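Tevow User Forum > Grippers and End Effectors > Faults and Safety Notices

Gripper did not release on stop command – oven door station

Nadolness_Lab
Posted Thu 21 September
We wish to report a fault on the countertop station at our Lerkville site. During cycle 23 of the door-opening task, the gripper closed on the oven handle and did not release when the stop command was issued. The arm continued to pull for about 2 seconds. The oven was drawn toward the edge of the table before the operator cut power at the wall. There were no injuries. The controller log shows the stop as received and acknowledged.

The station has a black toaster oven with a horizontal handle across the top of the door, on a round table. The divided dish of grains or seeds stands to the right of the oven and the white toaster behind it and to the left.

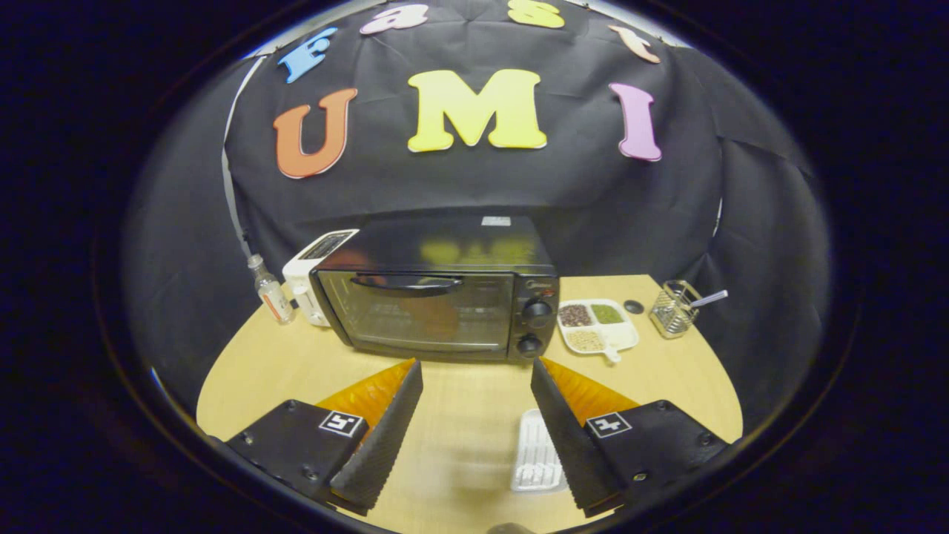 The oven is not fastened down. Grip force was set to 60 percent, the value given in our March procedure. The station has been taken out of service, and we would be grateful to hear from any site that has recorded the same behavior.

f.najafi
We had a comparable event in March. The cause was a worn finger pad that caught on the handle. I would suggest inspecting the pads before any change is made to the software.

asoltani
I must respectfully disagree with Ms. Najafi. A worn pad does not explain an arm that keeps pulling after a stop has been acknowledged. Please post the firmware build and the log lines on either side of the stop.

Nadolness_Lab
The build is 1,285. Both pads were inspected this morning and show no damage. Log lines have been sent to Mr. Soltani by private message.

asoltani
Received. The stop was queued behind the active motion segment. In my view this is a safety fault and the station should remain locked out.

f.najafi
I accept the point regarding the queue. I still hold that the oven should be clamped – a software correction will not keep it on the table if a pad catches.

Sandhu_Safety
Please also confirm whether the hardware emergency stop was tested separately. The original post refers only to the stop command and the wall outlet.

Nadolness_Lab
It was not tested. We will do so before the station is returned to service and will post the result in this thread.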